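October, evening

Up at 6 and could not get back to sleep, so I did the ironing before work. The bus from Stisemville was late again and I stood under the pharmacy awning with Musa Osagie, who is still waiting to hear from the council about his fence. He has written to them twice. I told him to go in person. He said he would think it over, and then the bus came.

Work was slow. Ifeoma was out with her back, so I took her phone calls as well as my own. Most of them were people asking if the Metside office is closing. I don't know if it is. I said what we have been told to say and wrote down their numbers.

Ate my sandwich at my desk and finished the letter to Aunt Halima. I have owed her one since the summer. I told her about the roof and about Chiamaka's new job, and left out the business with the car. She would only worry and call my brother.

After work I went to the library to return the two books on my card and look for something on the old mill at Jondari. Chiamaka thinks our grandfather worked there before he married. I think he worked at the other one, across the river, but I can't prove it and she can't either.
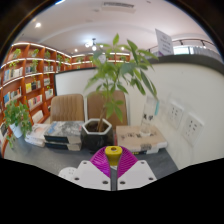
The local history shelf had less than I hoped. One book gave a chapter to the mill, mostly on who owned it and when the new boiler went in. There was a list of foremen in the back, and I copied out the names that looked close to ours. None of them was right. The librarian said wage books from the mill may be in the county archive, but I would have to write ahead and say which years I want. I will need to ask Chiamaka for the wedding date first. I took out the mill book and a mystery I may have read before.

Rain on the way home. Olumide Obi had left a bag of pears on the step, more than two of us can eat before they turn. I stewed half of them with a little ginger and put the rest in the cold pantry.

Called Chiamaka about the wedding date. She says it is written inside the front of the family Bible, and the Bible is at Halima's. So I opened the letter again and added a line at the bottom asking her to look. Need a new envelope and a stamp. Also milk, and the blue thread for the curtain hem.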